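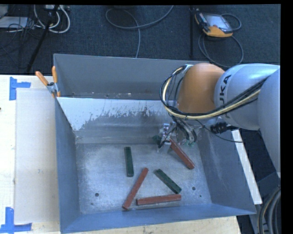 16/09/2026
By Boonmee Thongdee

Search the site Type a word or title Go

Review: The Lokstead History of the Erie Canal, read by the fireside and in the car

My father-in-law gave me this audio course in August, knowing I grew up two streets from the old towpath, and I'm afraid I have talked of little else since (my poor family!). It comes from Lokstead as a set of 40 lectures with a printed guide of 361 pages, and I have now been through all of it, some parts twice.

The canal opened in 1825 and ran from Albany to Buffalo, and before that, hauling flour over the hills by wagon cost a fortune. Most of us had that much in school. What I enjoyed so much is how long the course stays with the digging itself, with the men who had never built a lock before and went out and learned how, and with the farmers who argued over where the line should go. The lectures on the Lockport flight are wonderful, and I sat in the driveway to hear the end of one while the groceries waited.

The reader has a gentle voice and takes his time. My husband found him slow, so we compromised and played it a little faster on long drives. The politics in Albany does drag, I'll admit, and 5 lectures on bond sales is more than I needed, though a banker might feel differently. I would have traded a couple of those for more on the boat families and their children, who get only one short talk.

The guide is handsome, with clear type and good fold-out maps, but the index is thin. I looked for Rochester's aqueduct and had to leaf through two chapters to find it. The binding has held up fine in my tote bag.

If you like your history told by someone in no hurry, I think you'll be as happy with this as I was. I'm giving it four stars out of five, and my sister in Utica has already asked to borrow it.

Recent reviews
Cokell Atlas of Colonial Roads
Meesuk: Letters from the Whaling Ports
The Otari Reader on the Gold Rush
Lokstead Pocket Guide to the Presidents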